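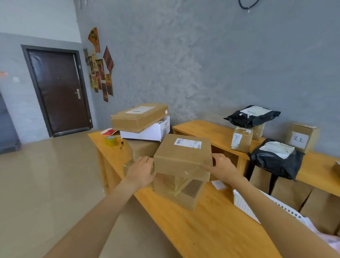
Both hands on the box, shipping label on top.

Returns bench tips for people who write the sorting software

I keep this page for whoever inherits the returns bench code after me. It covers the label reader, the grasp planner and the small scripts that hold them together, in the order in which they have annoyed me. Hüsnü Soylu wrote the first version of the planner and has asked me to say that he was in a hurry.

Reading labels

Start with the decoder's opinion of where the barcode is and keep the corners it gives you. People throw the corners away because all they want is the number, then spend November writing a second detector to find out which way up the parcel is.

A lot of our waybills carry two barcodes. Decode both, keep both, and let the lookup decide which one matters. Our old rule was "take the bigger one", a fine rule until a box comes in at an angle and the bigger one is whichever happens to be closer to the lens.

Shiny clear tape will blow out part of a code. Take a second frame with the exposure pulled down before you try anything clever. Damian Adamczyk had a deglaring filter with a great many parameters. It is still in the repository, in a folder called attic, and it can stay there.

Black poly mailers have no corners worth the name. If your box detector returns four neat edges for one of those, lower the confidence score and ask the person at the bench.

Stamps and stickers

Treat the red return stamp as a separate class from the waybill. They turn up beside each other, on top of each other, and on a box that has a third sticker warning you about tearing off the third sticker. Run the stamp detector on the whole face of the parcel and match it to a waybill afterward. Stamps get cropped in half if you only search inside the label, and half a stamp scores surprisingly well as a barcode.

Handwritten signs on the wall are text too. Our reader once filed the shelf sign as a parcel with no postage. Mask off the wall in the config file and

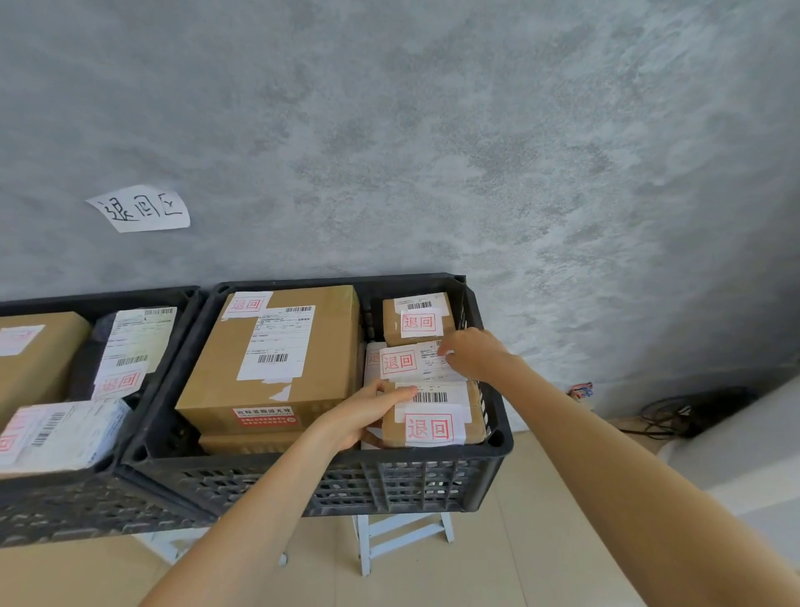

check the mask again whenever someone moves a crate, which they will do at lunch, without opening a ticket.

Planning the pick

Pick from the top of the stack. I know you know. The planner doesn't, unless you give it a support graph, and it will cheerfully choose the bottom parcel if that one has the most readable label. Build the graph from depth edges and refuse any pick with something resting on it.

One hand can steady the lower parcel while the other lifts the one above. Model that as a hold plus a lift with a shared clock. We tried it as two independent tasks and got two arms being extremely polite to each other until the 30-second timeout.

Leave slack around crate walls. Perforated plastic comes back from the depth sensor as a wall, a fog, or nothing at all, so put the crate in the collision model by hand. Luuk Jansen keeps a file of crate sizes, under version control, and he answers messages before nine in the morning.

Pressing labels down

Command a force and let the position follow. A flat mailer has some give in it, and a position target set for cardboard will either hover over the label or try to reach the desk. Spread the contact across the label and hold for 2 seconds. Two short presses are worse than one long one, at least with our adhesive.

Peeled labels pile up near the work area. Teach the detector a class for "label with no parcel under it", or your stock count will include the trash. Ours reached 3879 items on a bench that could hold a couple of armfuls, and the report went all the way to Duygu Dağdelen before anyone looked at the desk.

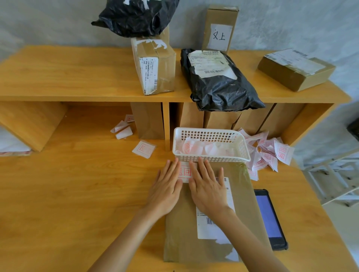
Logs and housekeeping

Save the raw frame beside every failed read. A cropped image proves only that your cropper works.

Name failures in words. "E2" meant something to Hüsnü Bozkurt once, and he has moved to Pladetti. "stamp found, no waybill" can be fixed by a stranger.

Replay last week's frames before each release and compare the results line by line. It takes a coffee and a half.

Keep the manual override on the tablet's first screen. It was under Settings for a while, then under Advanced, and the people at the bench solved this by setting parcels aside and writing on them with a pen.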